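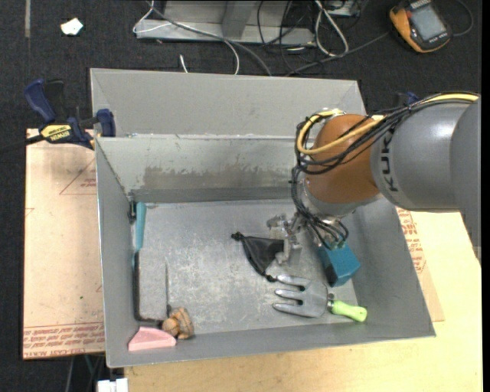
From: Maiara Marinho
To: Whitcombe traders list
Date: 19th June
Subject: Re: Flurivton investment day – stands and the evening

Hello all,

Replying to the list because three of you have now asked me the same things separately. The earlier message is quoted in parts below with answers under each one.

> We had the first letter about the investment day in Flurivton but it
> didn't say whether firms outside the town can take a stand. We are in
> Whitcombe and most of our customers are in Flurivton. Do we count?

Yes, you count. Anyone trading in either town can apply. The hall holds 68 stands and the Flurivton firms were given first refusal until the end of last week. What is left is open to everybody, in the order the forms come in. Corner stands have gone.

> What does it cost, and is the evening included? Last time we paid for
> the day and then found we had to pay again for the dinner.

A stand is £200 for the day. That covers a table, two chairs, one socket and lunch for two people. The dinner is separate again, I'm afraid, but it is priced on the same form this time so you can see the total before you sign. If you only want the dinner, leave the stand section blank and write "dinner only" across the top.

If you need a second socket, say so now. The hall would not let us run extension leads across the aisle last time and two firms had to move after they had set up.

> Is it true the talks are by invitation? Our bank manager seemed to
> think so.

The morning talks are open, with 100 seats. The afternoon meetings with lenders and investors are by appointment, and I think that is what your bank manager had in mind. To ask for one, send me a single page on your business: what you do, how many people you employ, how much you are looking for and what it would be spent on. Please don't send full accounts. The lenders will ask for those themselves if they want them, and I would prefer not to have them in my inbox.

Tutitton are bringing two people to talk about leasing equipment, and Jornus will have someone there on export paperwork. Both will see people without an appointment, though there was a queue for Jornus at the spring meeting – go before lunch if you can.

> Any news on parking?

The car park behind the hall is for unloading only, until nine. After that it is the station car park, which is a ten-minute walk. I have asked for a few spaces to be kept for anyone who can't manage the walk and am waiting to hear. Tell me if you need one.

Forms back to me by the first Friday in July, please. Email is fine, and so is leaving it at the front desk in Whitcombe with my name on it. I am away for the week after that and the floor plan goes to the printer before I leave, so late forms won't be on it.

One correction to the letter: the doors open to visitors at ten, not half past nine.

Regards,
Maiara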